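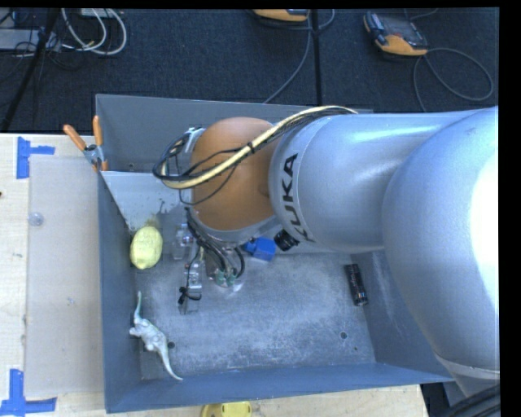

The Ullstead arm at its bin, with lemon, dinosaur and company.

Picking practice reaches 268

Our collection for the Perkska grasping model crept along through January and now stands at 268 usable picks. The target is 4000, so please don't book the party room yet.

The routine will be familiar to anyone who has minded a toddler. Tip things into the bin, steer the arm to one of them, save the attempt, put everything back somewhere less convenient. The long-necked dinosaur remains the least popular item with all 3 shifts. The lemon has its admirers.

Failed grabs count too, so stop deleting them out of pride. Haugen wants them labelled "missed", "slipped" or "other", and "other" is getting rather a lot of use.

Spare slots are on the sheet by the Ullstead door. Bring small objects, preferably ones you don't want back.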